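Toy kitchen used to test arm policy trained on fewer demonstrations

A research group at Rezende has reported a training method that lets a robot arm learn kitchen handling tasks from 56 demonstrations per task. The group's earlier baseline needed 1,000. The method, named Vollus, splits each recording into short contact segments and weights those in which the gripper closes or releases. 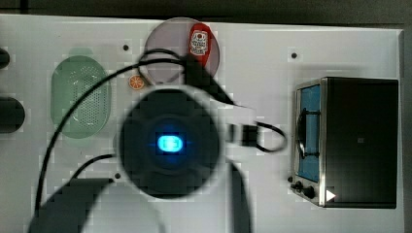 The overhead view of the test board, with toaster oven, colander and plate.

Recordings are taken from directly above the work surface. The policy receives the overhead image and the joint positions, and outputs motion targets 10 times per second. No object models are supplied.
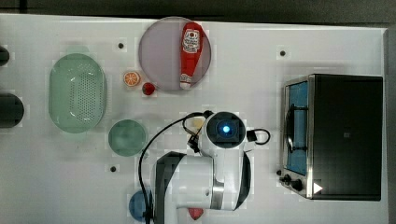
Jucélia Cordeiro questioned whether the saving would hold once the objects were changed, and said a fixed set of toys "tells you little about a drawer full of real utensils." The group plans a second set of objects in May.

Tests covered 4 tasks, each scored as a pass only if the object was released inside the target area.

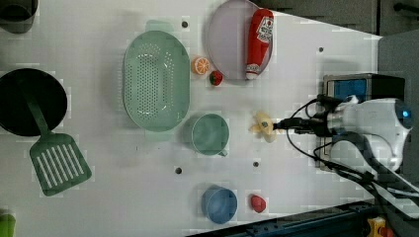 Partial grasps were logged as failures. Most of these came from thin items lying flat, where the segment weighting gave no gain over the baseline. The training code will be released under the name Polar.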